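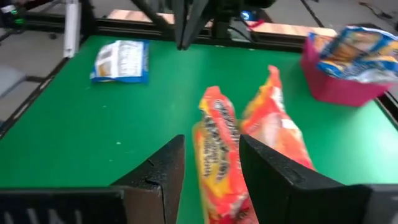

5月17日 星期四 阴

今日上午九时，联赛运营组于二楼会议室召开例会，由本人主持。会议主要审议夏季梦幻足球联赛的规则修订事宜。截至昨晚，本季登记参赛者共1,885名，分属37个私人联盟，其中Skorholm联盟规模最大。

Kauko Ahonen汇报了积分核算情况。第26轮有3场比赛的助攻归属与官方技术统计不一致，涉及门将扑救后的补射。经讨论，决定以赛后次日中午公布的数据为准，逾时更正者不再追溯。Esi Nartey对此持保留意见，认为周日晚场的核对时间偏紧，已请其另拟书面说明。

其后讨论转会窗口。原规则允许参赛者在每轮首场开球前无限次更换球员，部分联盟反映，此举使长期经营阵容者处于不利地位。Martti Saarela提议每轮免费转会以两次为限，超出部分每次扣四分。表决通过，自八月新赛季起施行，本季余下各轮仍沿用旧例。队长双倍积分一项未作改动。

下午处理申诉两件。其一为Trolberg联盟参赛者Takumi Higuchi所提，称其替补球员未按顺位自动补入。调阅记录后，确认首发中卫曾于补时阶段登场，依规则视为已出赛，故维持原判，复函已于四时发出。其二关于队名重复，转交Amedeo Ferri办理。

傍晚校阅新版规则第二章，“预算上限”与“薪资上限”两词混用，统一改为前者。第四章关于延期比赛的条文尚嫌含糊，比赛改期至下一轮时积分归入何轮，须在下次例会前拟定。附录中的位置分类表亦未更新，明日续改。

六时半离开办公室。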